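Tatau notebook — button task, March, second session

Started 14:10. Plan was to get the rest of the presses in before the Price people want the rig back. Mostly got there.

Leader arm first. The wrist joint still has that sticky patch near the bottom of its travel so every approach goes smooth, smooth, little hop, smooth. You feel it in the hand and you see it in the replay. Regreased it last month and it was fine for a week. Needs taking apart properly, not more grease. Put a note on the Peltbridge parts list for a new bearing, if it's under the usual limit just order it.

Recalibrated both grippers before recording. Zero was off by a hair on the one we use for pressing, enough that "closed" was not closed. Worth doing every session, takes two minutes. Would have saved us the lost batch.

Protocol for today, so it's written down somewhere:
— fingers closed before start, both arms at home
— press one button per episode, straight down, hold a beat, straight up
— no correcting sideways once you're below hover height. If you're off, lift, line up again, come down. Wobbling about at the bottom teaches it to wobble about at the bottom
— stop recording at home, not on the way there

Last one is the one I keep breaking. Trimmed a lot of tails by hand tonight because of it.

Numbers. 141 episodes kept, 38 binned. Running total for the task now 952 good ones. Binned ones were nearly all the sideways thing, a few where I forgot to close the fingers and two where the leader dropped its connection mid press. Same dropout as before, reseated the plug, no more after that. Don't trust it though.

Also tried guiding the arm by hand for a short run, gravity comp on, hand round the wrist. Nicer feel, you get the contact straight away. But your own hand and sleeve are in every view and the policy will happily learn that a sleeve means press. Stopped after a handful, not in the total. Could be alright for recording waypoints and replaying them without the person in the way. One for Kavberg to think about, their replay code is better than ours.

Speed. I'm slower in the morning and rushed by the end, you can plot it and see teatime. Old runs from January have hover times all over the place, sometimes a long dither above the button while the operator works out depth from the screen. The policy copies the dither beautifully. Thinking of cutting pauses above a threshold before training, but some pause before contact is probaly useful. Will train one with and one without and compare, 100 rollouts each, same starts.

Pulled from the side cameras, all at hover:

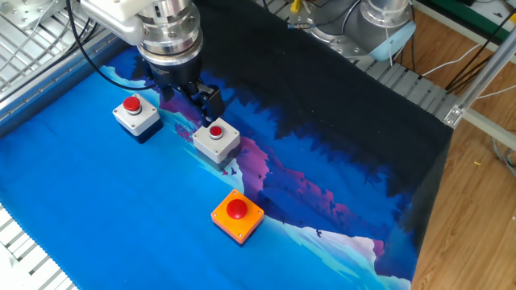
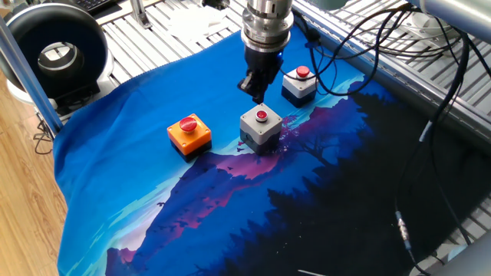 Grey boxes and the orange one, on the mat.
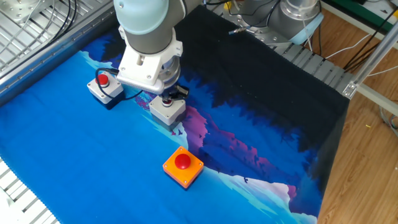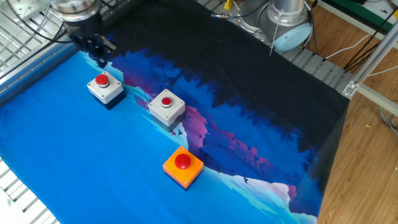 Depth is still the hard part of doing this by remote. From the operator's screen a fingertip over a button and a fingertip behind it look much the same, and you only find out when you go down. Side views sort it out after the fact. In the last one the fingers are just above and behind the box, so straight down from there would be a bad press, needs to come forward first. Easy to forgive on the orange box with its big domed button, much less so on the little red ones on the grey boxes. So: side view up on the second monitor for the operator next time, even if it's laggy. And maybe split the success figures by button, one overall number hides which of them we're bad at.

Box positions: still shuffling by eye between batches and I suspect I favour the same few layouts. Get the script to throw random positions and tape nothing down. Check the reach before starting, there's a bit of the mat at the far side where the wrist runs out of range and the arm gives up in an ugly way.

The printed mat stays for now. Want a plain one as well, so we can find out if the policy is looking at the button or at the bits of landscape round it. Swap only the mat, leave teh lights alone, otherwise we learn nothing.

To do
— bearing for leader wrist
— second monitor
— tail trimming automatic, home pose detect, shouldn't be hard
— copy today's set to the Kavberg drive, last upload stopped part way
— relabel the January runs, names are a mess

Finished 18:40. Rig powered down, e-stop in, leader arm parked in its cradle.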